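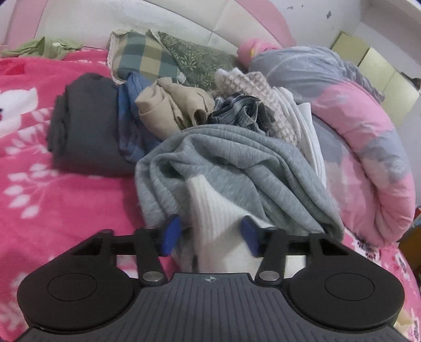 Laundry notebook, back bedroom
11 July 2020

Resumed folding after lunch. The plan agreed in June was that the bed would be a sorting surface and nothing else, with a fixed place for each class of item. The bed has other ideas. By two o'clock everything had drifted to the middle in one long heap, and my left-to-right system survived only in the notes.

State of the heap when I wrote this: one dark grey garment folded flat on the left (my single success, I refolded it twice). Blue thing beside it, crumpled. The blue and grey plaid shirt bunched up further along. Light grey sweatshirt on top of whatever it liked. The cream waffle towel and the white cloth are stacked at the right-hand end and I would like that recorded in my favour.

White ribbed knit: still no agreed method. Fold by thirds and it springs open. Roll it and it comes out the shape of a marrow. Katsuhiko Nishimura's note from last month says "lay flat, smooth, do not argue with it", and I have underlined the last part. Tried his way and got something nearly rectangular. It goes at the bottom of the drawer where the others can hold it down.

Beige item, rolled. There's an edge on it that looks like a tag and I have not investigated. Filed under Misc.

Pillows stay at the headboard, green leaf one overlapping the checked one. They are not laundry. I had put them down as laundry on the first sheet and washed one for no reason, so the total on the Plollormont tally should read 100 and not whatever I wrote there in biro.

Comforter (grey and pink, floral) rolled and parked on the right. Does not fit in the Zein bag. Has never fitted in the Zein bag. The label on the bag says otherwise and the label is an optimist. K. suggests kneeling on it.

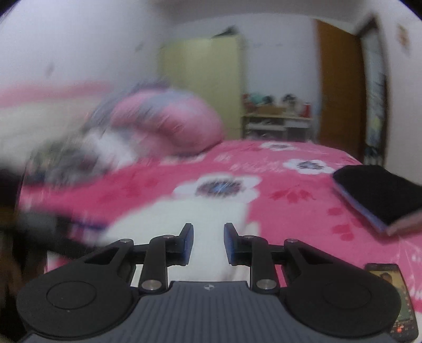

Bedding next. The flowered sheet is the worst thing in the house to fold alone: corners to corners is fine in principle, but I have the arm span of a normal person and the sheet doesn't know that. Method as of today is to fold in half on the mattress, walk round, fold again, then pick it up. Use the big flowers for lining up the halves. They have dark centres and can be found even with my glasses in the kitchen.

Tosimik spray on the shirt creases: no difference that I could see. Smells of pears. Keep the bottle for the pears.

To do:
Pair socks, or declare them single and move on.
Ask K. whether he has the other Briritz hangers. I lent him mine before Easter and got back wire ones.
Wipe the small dark marks on the wall by the cupboards. Try a damp cloth before anything with a warning on it.
Find out who owns the plaid shirt. It isn't my size and K. says it isn't his either.

Stopped at ten to five. Drawer shuts if you lean on it.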